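Cable dressing on two-arm cells — what's your house rule?

weldnotes
Posted in: Benchtop and Small Arms

Our shop is finally writing down house rules for the little two-arm benches, and I got handed the page on cables. Right now it's three people with three habits. I like the cable outside the links with a generous loop at the elbow and ties only on the straight parts. One of my coworkers wants everything pulled in tight so it can't snag on the other arm. The third guy tapes things, and we don't talk about that.

What do you all do? I'd love to steal somebody's wording.

pivotpete
Re: Cable dressing

Loop at the elbow, every time. We had a Dumine bench where everything was pulled tight and it ate 2 cables before August was out. The break was at the tie both times, right where the cable couldn't move anymore. Our rule now is one line: run each joint to both ends of its travel by hand, power off, and if the cable goes straight anywhere, redo it.

gantrygal58
Re: Cable dressing

I'm going to disagree with Pete a little. Big loops are fine on a single arm. Put two arms over the same small work area and the loop is one more thing sticking out into the other arm's space. Our sheet says no loop may cross the centerline in any pose you plan to use. Have you got a picture of yours, weldnotes?

weldnotes
Re: Cable dressing

Sure, took one at the bench. It's the whiteboard job, so both arms are in close.

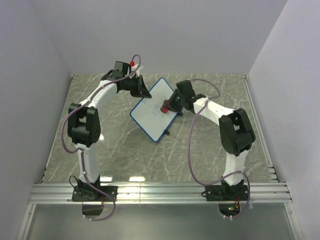 Both arms in over the whiteboard. Purple cable is the one I'm asking about.

You can see my habit pretty well on the left arm — bowed out past the elbow, tied on the lower link, then down over the mounting plate. The right one makes a longer drop by its elbow and comes in near the rail. Fire away!

gantrygal58
Re: Cable dressing

OK, the left bow goes to the outside, so I've got no beef with that one. The right one swings to the left of its elbow, toward the other arm, and that's exactly what my rule is for. It might clear all day long in this job. Then somebody teaches a new pose at 9 in the evening and drags the left elbow through it. I'd flip it to the outside before you write anything down.

pivotpete
Re: Cable dressing

Eh. It hangs down by the lower link and the arms are meeting way up over the board. I'd leave it and write the clearance check into the procedure. If you move it outside you may end up with a twist at the wrist, and I'd take a droopy loop over a twist.

One thing I would change is the run along the front by the rail. Ours gets leaned on constantly. We put "no cable in front of the rail above plate height" in the rules and the leaning problem mostly went away.

Murray Henare
Re: Cable dressing

Long-time reader here, I look after the benches at Kundow. We had this same argument and settled it by splitting the rule in two. Part one covers the cable alone: bend radius, ties snug enough to hold but loose enough to turn with a fingertip, no tie across a joint. Part two covers the pair of arms, and it gets signed again whenever the taught poses change. Our old sheet lumped them together and people would sign it once and figure they were done for life.

The sheet also wants the arm and cable photographed at both ends of travel. A picture in one working pose won't settle what you two are arguing about.

gantrygal58
Re: Cable dressing

Signing again per pose change is good, I'm stealing that. Still say flip it.

weldnotes
Re: Cable dressing

Thanks everybody, this is great. I'm going with Murray's split, plus Pete's hand-travel check with the power off, plus the centerline line from gantrygal (sorry Pete!). I'll try the right cable on the outside and if the wrist twists up I'll put it back and note it as an exception. Murray, do you folks write down an actual tie spacing, or just eyeball it?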